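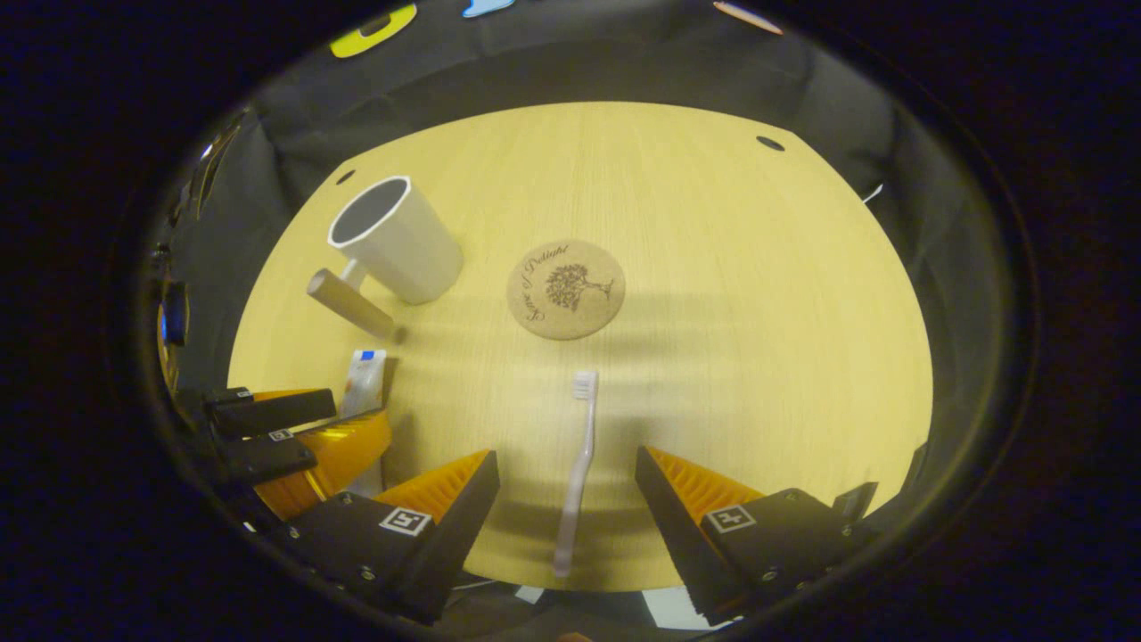

Kitchen Talk > Interviews > Bread

Filed under: People Who Bake

I got to Chinyere Ogunleye's place at ten on a Saturday morning, which she told me was already the end of her working day. She bakes rye bread, mostly, and sells it through a side window on Skumgate to whoever turns up. She'd been awake since three. I'd had one coffee and was not at my best.

"Sit anywhere that isn't floury," she said, and then looked at the chairs and laughed.

I'd first tried her bread last April, when a friend brought a loaf to dinner and we ignored the dinner. It's dark and sour and a bit sticky, and it keeps for over a week (in theory, it has never lasted that long at my house). So I wanted to know how somebody who spent 17 years doing payroll for a shipping office ends up doing this.

"I was terrible at it," she said. "People want me to say I had the touch. My first loaves were like wet cement. My brother used one to hold the garage door open, and I was so mad at him, but it did a good job."

She learned from a neighbor in Preltholm, an old man who baked one kind of bread and didn't see why anybody would want two. He wouldn't write anything down. She'd stand next to him and try to guess how much water he was pouring, and when she brought a measuring cup he told her to put it back in her bag.

"He'd say, does it look right? And I'd say, I don't know what right looks like! And he'd just keep stirring."

Her starter came from him, and it's called Norka. I asked why. She said that's what was on the lid of the jar he gave her, and she's never found out if it was a name or a brand of pickles. It has lived in three apartments since then, plus one very bad weekend in the trunk of her car.

We got onto flour, and I have to admit I lost the thread for a while, because Chinyere can talk about flour the way my dad talks about highways. The short version is that she buys from a mill called Widmer, coarse grind, and she won't switch. She did once, to save money, and 51 loaves came out flat.

"I sold them as crackers," she said. "Two people came back and asked when I was making the crackers again."

Each loaf takes 500 grams of rye, no wheat at all, and it goes into the oven looking like mud. She doesn't knead it. "There's nothing to knead. You stir it, you leave it alone, you go do your laundry." After baking she makes it sit a full day before anyone can cut it, and she's strict about this. A customer once sliced his open right on the sidewalk and she knocked on the window at him.

She's 57 now. I asked whether the hours get harder, and she thought about it for longer than I expected.

"The getting up is fine. It's the going to bed at seven. I miss all my sister's birthday parties. I show up for the first half hour, eat a shrimp and leave."

Would she hire someone? Maybe. She had a teenager helping last summer who was good with customers but kept opening the oven to look. A bigger shop doesn't interest her - she likes the window, she likes that people have to bend down a little to talk to her.

I left with two loaves and a jam jar of starter with a strip of tape across the lid. I'm supposed to feed it every evening. She has already texted me twice to check.

Related
Making Friends With Your Oven
What We Put on Toast This Week
A Beginner's Week With Sourdough
Soup for People Who Got Home Late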